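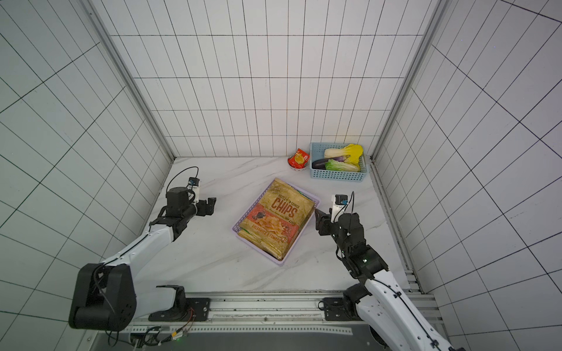 Sadia Gondal had been executor of her aunt's will for 18 days, and in that time she had learned that grief was mostly a matter of finding the right drawer. Vandana Pal had left the flat, the savings and a great many hats, all of it settled before lunch on the first day. What she had not settled was the allotment. Two women claimed it had been promised to them, and both had written to Sadia on good paper. Aunt Vandana had never grown anything there that anyone wanted to eat. Her marrows had the shine and the flavour of artificial vegetables, the sort you might see heaped in a light blue plastic basket, and she gave them away at the gate with such force that people in Skimmont took the long road to the station.

Areti Christodoulou arrived first, at three o'clock, with a folder. Dorota Kaczmarczyk arrived at two minutes past, without a folder, but with a cake.

"She told me in February," said Areti. "By the water butt."

"She told me in the bath," said Dorota, and then, when they both looked at her, "I was in the bath. She was on the telephone."

Sadia cut the cake. It was lemon and very good, and she could feel her judgement slipping. Areti must have felt it too, for she opened the folder and laid out 13 photographs of a shed.

"I painted that," she said. "Twice. She didn't like the first green."

"There was nothing wrong with the first green," said Dorota.

"Thank you," said Areti, before she could stop herself.

They ate for a while. Rain came on over the gardens, and somewhere below a door banged.

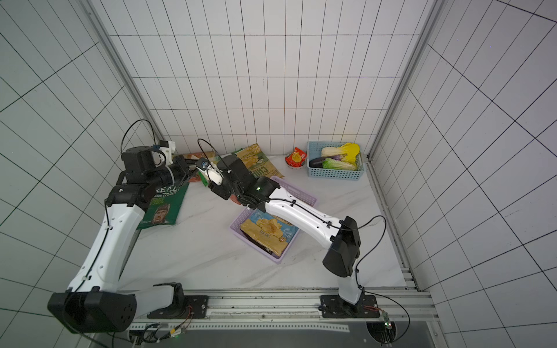
"What did she want done with the plot?" asked Dorota.

"She wanted the two of you to argue about it," said Sadia, who had found the letter that morning in a hatbox, under the brown felt. "She says so on page two. She thought it would get you both out of the house."

Areti read the letter, then turned it over in case there was more. Dorota read it with her glasses on and again with them off.

"It doesn't say who gets the shed," said Areti.

"No," said Sadia.

"Well, I'm not having marrows," said Dorota, and reached for the knife to cut Areti another slice, a smaller one than the last.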